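1/ ok so I finally did the Kusulcombe to Hinlow walk and people keep asking me how it went, so here's a thread. Short version: my feet hate me and I'd go again tomorrow!

2/ It's 40 miles if you stay on the marked path. We did not stay on the marked path. There's a fork past the Urwood dairy where the sign points at a hedge, and we believed the sign.

3/ Thandeka Ngubane came with me, and she packed 10 boiled eggs and no spare socks. I had socks and no food. Between us we were one sensible person.

4/ The first day is mostly fields and it's lovely, but the climb out of Urwood is rude. I stopped to "look at the view" a lot. The view was a water tower.

5/ We slept at the hostel (cheap, clean, the showers run on tokens, bring quarters). Someone in the next bunk talked in his sleep about mortgage rates until 4 am – I learned a few things.

6/ Day two is the good one. You follow the creek nearly all the way, and in May the whole bank is wild garlic, so you smell like a pizza by lunch. The bakery does a cheese roll I have thought about every single day since.

7/ Gear stuff, because I got a bunch of DMs: old trail runners, one pole, a rain jacket I never took out of the bag. Paper map too, my phone gave up before Hinlow.
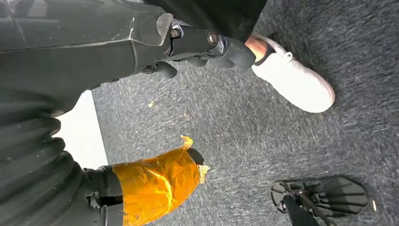 8/ Would I do it in winter? No. The creek path floods and you'd be on the road for the last stretch, and the trucks there do not slow down for anybody.

9/ Next up is the Motaung loop in the fall, which is shorter but way steeper. If you've done it, tell me where to eat – that's really all I need to know.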